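So the new floor is in! If you've been reading since spring you know I have been going on about this tile for months, and I promise this is nearly the last of it. Nearly.

We finally got to spend a whole afternoon in the big room at Plutmont, cleaning up after the tile people, and I am in love with the place all over again. It still has that ribbed white ceiling with the long tube lights, the dark wooden staircase going up, and the windows way at the far end. I wanted to swap the tubes for something softer, but the quote from Grusska had 123 things on it I didn't understand, so the tubes stay for now.

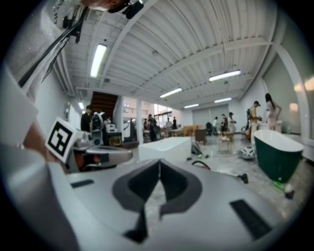

Marisse commented on my last post that tube lights are murder on a shiny floor, every speck shows, and I should try sweeping with the lights off and a flashlight down low instead.

Well, I did try it, and she's right about the specks! I found more than 5 little bits I'd walked straight past — and that was after vacuuming twice. The red canister does fine out in the open, but the small stuff you end up picking up by hand, down on the floor, until your knees complain. Mine gave up on Tuesday.

The tile is gray marble with white veins, and it's so glossy the lights bounce right back at you. I still love it. Next up is the grout sealer, which needs three coats, and I have exactly none of it in the house.
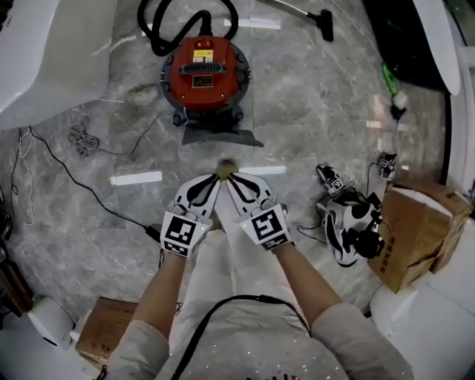
Floor duty with the red vacuum, Plutmont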